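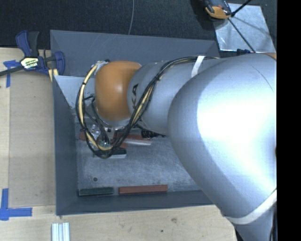

Can a robot learn to pick up blocks?

A robot can learn to pick up blocks if it gets plenty of practice and a good way of telling where each block is. You can do it with your eyes shut, just by feeling around. A robot has to be taught every bit of that, and it's a big job!

Meet the Flamthorpe kit

The Flamthorpe is a kit for schools, libraries and science centres that already have a robot arm to share. It comes with 30 practice jobs, a book of puzzles and a program that lets you show the arm what to do. We tried it in July 2026, and our favourite jobs were the ones with blocks in a bin.

Why a bin? Think of your toy box. When things are heaped in a box, they lean on each other and hide behind each other. The walls get in the way of your elbows too. A robot arm has the same trouble, and a big silver arm with a round orange joint cover has a lot of elbow to worry about.

Arms, joints and cables

A joint is a place where the arm can bend or turn, like your shoulder or your wrist. The stiff part between two joints is called a link. Right at the end is the bit that does the work, and its name is a mouthful: the end effector. Try saying that with a biscuit in your cheek.

All those black and pale yellow cables have a job as well. Cables can carry power, or messages going back and forth. They're left in a wide loop near the end so there's slack when the arm bends. White straps and little black ties keep the rest tidy.

What we liked

The jobs start easy (push one block to a wall) and get properly tricky. Job 18 asks for a red block and then a green one, and our tester Atieno Mutiso, who is ten, cheered when she got it. The puzzle book is funny and the colours are bright.

What could be better

The setup guide is 212 pages long - far too many! You'll want a grown-up for that part, and for switching the arm on. Fingers stay out of the bin whenever it's running.

Try it at home

Put five blocks in a box. Close your eyes, use only two fingers, and lift them out one at a time without touching the sides.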